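Ticket 585 — walk list app dropping doors, Ofori for Council
Status: open, waiting on vendor
Priority: high (lit drop coming up)

Opened 2/16/19. Canvassers in the Lirna turf load the list, knock, mark the door, and the mark is gone next time they open Temeck. Names come back as "not contacted." Happened on my phone and on Ayuba's. Kelalum precinct looks OK so far.

Tried already:
logged out and back in, no change
deleted app, reinstalled, no change
switched from cell data to wifi before hitting sync. Worked once, then didnt
cut a fresh list from the same universe, same problem

Count on the dashboard says 183 doors for Lirna. Paper tally sheets say way more than that. People are getting knocked twice and they're not happy about it, one guy on the corner lot told me he's voting for the other side now.

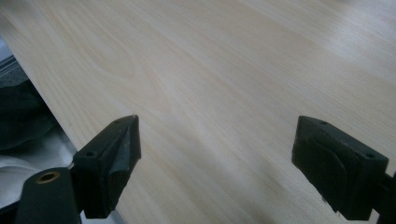 Tabletop, pale wood grain

Update. Got Temeck support on the phone finally. They asked if two people had the same list number open at once. Yes, always, we pair people up and each takes a side of the street. Support says whoever syncs last wins and the other person's marks get overwritten. Great. Would of been nice to know in August when we signed up.

Workaround for now — one list number per phone. Even side gets one, odd side gets another. Don't share numbers by text, come get yours from Ayuba. Sync before you leave the block.

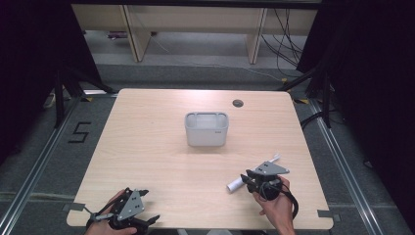

Sena Kyei
Field Coordinator, Ofori for Council

Tested the workaround with 2 phones on the short streets behind the school. All marks stuck, both sides, still there after a restart. Not calling it fixed till we've had a full shift on it.

Still open:
— can Temeck restore the overwritten marks? They said "maybe" and to send the list numbers. Sent.
— if not, somebody has to key in the tally sheets by hand. Ayuba has the folder, don't take it home
— yard sign requests were in the notes feild, so those are gone too. Check your own texts for any addresses you promised
— do NOT re-knock Lirna until I say so
— mailer goes to 3,000 households off the same file. Holding it with the printer until the do-not-contact flags are back in

Ayuba, can you move the evening crew over to Kelalum and print paper backups for them. Will update when Temeck calls back.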